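Oficina partilhada Cillmont
Lista de verificação: célula do braço, bancada 2
Janeiro de 2025
Verificado por: Darius Žukauskas
Revisto por: Dalia Grīnberga

1. Fixação da base ao pedestal. OK. Parafusos reapertados, marcas de tinta refeitas.
2. Folga do pedestal ao chão. OK com reserva. Calço traseiro gasto, substituir.
3. Paragem de emergência. OK. Testada com o braço em movimento lento e parado.
4. Cablagem. NÃO CONFORME. Cabo de rede sem alívio de tração. Abraçadeiras Grestow pedidas, ref. 731.
5. Limites de velocidade. OK. 135 mm/s em modo manual.
6. Dedos da garra. OK. Paralelismo verificado fechados e abertos.
7. Simulação antes da execução real. OK. Cena da cómoda carregada, preensão pela haste com os dedos na vertical. 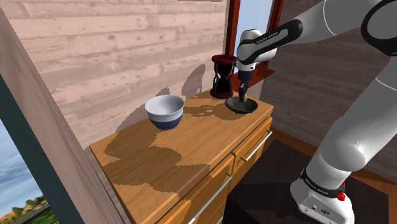 A trajetória de retirada passa a subir 76 mm antes de qualquer deslocação lateral. Dalia pede que o valor fique no ficheiro de configuração e não no script.

8. Zona delimitada no chão. NÃO CONFORME. Fita levantada em dois pontos.
9. Registo de falhas. OK. 16 entradas desde setembro, todas fechadas.

Pendentes: 2, 4 e 8. Não executar em modo automático até fecho do ponto 4.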